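**Ticket: Clokex symptom diary, evening entries going missing**
Opened October 17, 2024
Status: waiting on one more check

Thank you so much for writing to us, and please don't apologize for the length of your message! You mentioned that you're in treatment and tire easily, so I've done as much as I could from this end and written it all down for you, or for whoever is helping you that day.

- **What you told us.** The nausea and appetite notes you type in the evening are gone by morning, although your pain scores stay put. You lost 21 entries this way, right before a visit with your oncology team, and I'm truly sorry about that.

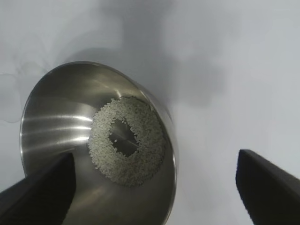 - **What I found.** Your diary is signed in on 2 devices, the phone and the older Donaler tablet. The tablet was still on last year's version, and each night it copied its own blank notes page over the phone's. Pain scores are kept separately, so they came through fine.

- **What I tried first.** I turned syncing off and on again from our side (no change, I'm afraid), then moved your account over to the Zaki server, where the backups are kept. Nearly all of the missing notes were there, and I've put them back. The 4 I couldn't find are from the week your tablet was offline, so if you scribbled anything on paper, it's worth typing in again.

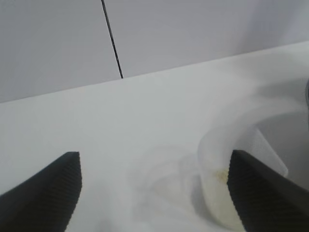
- **What's left for you.** When you have the energy, open the tablet, go to Settings, then Grelimance Sync, and tap Update. It takes a few minutes and you can leave it plugged in while you rest. After that, type one short note in the evening and look for it the next morning.

If the note is still there, just reply "ok" and I'll close this. If it's gone, leave everything as it is and tell me. I'll keep the ticket open through the end of November, so please don't feel rushed.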